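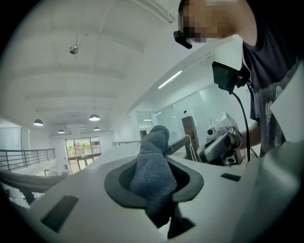

A grey knitted sock, bunched up.

How to pair, fold and store socks

Posted in Laundry and Storage on the Medomum household pages. Updated in September.

This page covers sorting a full load of clean socks for a household, folding them two ways, and putting them away so the drawer stays usable. A normal week's load takes about a quarter of an hour once you have the order of things in your head. A backlog takes longer and is best done on a large bed or table.

What you need

A flat surface you can reach across without stretching
A shallow tray or box for singles
A few clothes pegs or sock clips
A drawer with dividers, or shoeboxes cut down to the height of the drawer

Step 1. Check that everything is dry

Feel the toe and the heel of each sock, and the top band if it is ribbed. Thick knitted socks dry last at the toe. If one is still damp, hang it back up by the toe with a single peg. Hanging by the cuff stretches the elastic.

Don't be tempted to fold a slightly damp pair and leave the drawer open. The inside of the fold stays damp for days and the whole drawer starts to smell.

Step 2. Straighten each sock

Socks come out of the machine bunched, twisted or half inside out. Put your hand in as far as the toe, turn the sock the right way round, and pull the heel flat. Lay it down with the toe pointing away from you. Do the whole load before you start pairing. It is quicker than stopping to straighten each match as you find it.

If you wash socks inside out to get rid of fluff, turn them now. Knitted socks with a loose stitch should be rolled back over the hand and not yanked, as a fingernail will catch a loop.

Step 3. Sort by colour, then by length

Make piles by colour first: black, navy, grey, white, patterned. Black and navy are easy to mix up under a warm bulb, so do this near a window or leave those two piles until the morning.

Within each pile, sort by length. Ankle socks on the left, mid-calf in the middle, long socks on the right. Most pairs will be obvious by this point.

Plain grey socks are the hard ones. Two greys that look the same in the pile can be quite different side by side. Compare these things in this order:

The ribbing at the cuff — count the width of a rib against your fingernail
The heel, which may be shaped or just a curve in the tube
The seam across the toe
How worn the sole is

If the first three match and only the wear is different, pair them anyway.

Step 4. Deal with the singles

Anything left over goes in the tray. Keep the tray where you do the laundry, not in the bedroom, so that it is in front of you when the next load comes out. Go through it each time before you put the new pairs away.

Before you give up on a sock, look in these places:

Inside the corners of fitted sheets and duvet covers
The rubber seal of the washing machine
Down the sleeves and legs of anything washed in the same load
Behind the radiator or airer
The bottom of the linen basket

A single that has been in the tray for 2 months can go. Cotton ones make good dusters and shoe-polishing cloths. Thick woolly ones can be filled with rice and stitched shut for a small door weight.

Step 5. Fold

There are two folds worth knowing. Balling the pair up by turning one cuff right over the other is fast, but it pulls the elastic and makes a lump that rolls about. Keep that for sports socks if you must.

The flat fold, for thin and medium socks

Lay one sock exactly on top of the other, with both heels facing the same way. Fold the toe up to just short of the cuff. Fold in half again, or in thirds if the sock is long. Stand the packet on its edge. If it falls over, the folds are too loose, so do it again and press the air out with the side of your hand.

The soft roll, for thick knitted socks

Lay the pair together as before, with the heels flattened to one side. Start at the toe and roll towards the cuff, firmly but without pulling. When you reach the cuff, tuck the end of the roll under the top layer of the outer sock only, by a finger's width. This holds the roll shut and hardly stretches the band.

Very bulky bed socks don't need either. Fold them once and lay them on top of everything else.

Step 6. Fill the drawer

Stand flat-folded pairs in rows, like cards in a box, with the folded edge upwards. Put the colours in the same order every time. Rolls go at the back where the extra height doesn't matter.

Dividers make a big difference here. We use the Tremau slot-in strips in the narrow drawers and a Drumow fabric box in the wide one. Cut-down shoeboxes do the same job and cost nothing. Leave a gap of two or three pairs in each row so you can get a hand in.

If the drawer won't close, take out the winter socks between spring and September and keep them in a cloth bag on a shelf. Wash them first. Moths go for wool that has been worn.

Common problems

Socks lose their shape after a few washes. Turn the temperature down and keep them out of the tumble dryer, or take them out while they are barely dry and finish them on the airer.

Pairs keep getting separated in the wash. Clip them together at the toe as you take them off. Stoica clips have held up well for us, and a safety pin works too. A mesh bag is better for baby socks.

Everybody in the house has the same black socks. Sew one coloured stitch inside each cuff, a different colour for each person. Use ordinary thread, and leave it slack so that the cuff can stretch.

Bobbles on knitted socks. Lay the sock flat over your hand and shave it lightly with a fabric comb, working away from the heel.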